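Week 4: Volume and how we judge it

Reading before the seminar: handout 3, sections 2 and 5. Bring a calculator and a ruler marked in millimetres.

Capacity is how much a container can hold. Volume is how much space something takes up. In everyday speech the two are mixed freely, but in written work for this module please keep them apart. One millilitre of capacity matches one cubic centimetre of volume, so a beaker filled with 330 ml of water holds 330 cubic centimetres of it.

Most containers at home are wider at the top than at the base. Half the height of such a container is therefore less than half its capacity. Students who use the plain cylinder formula with the rim measurement will always get too large an answer.
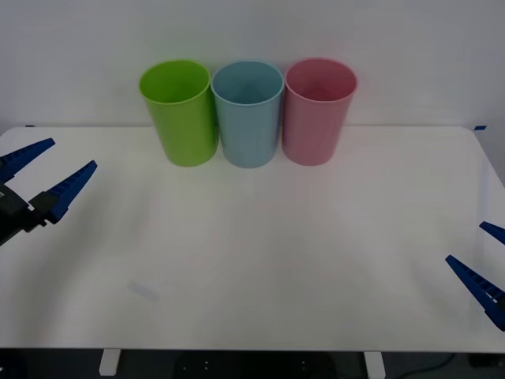

Seren Pritchard objected last year that the average of the two radii is good enough for a gentle taper, and for rough work she is right. The error is small when the base is nearly as wide as the rim. It grows as the sides slope more, and for a steep funnel the short cut should not be used.

The full formula is: one third of pi, times the height, times (R squared + Rr + r squared). R is the inside radius at the rim and r is the inside radius at the base. Measure inside, not outside — wall thickness counts twice in a diameter.

Exercise 4.1
A tub is 60 mm across at the base, 80 mm across at the rim and 100 mm deep, all inside measurements. Find its capacity by both methods and give the difference in millilitres.

Exercise 4.2
Repeat for a depth of 50 mm. Does the difference halve?

Hand in both to Lech Chmielewska before the next seminar. Show your working.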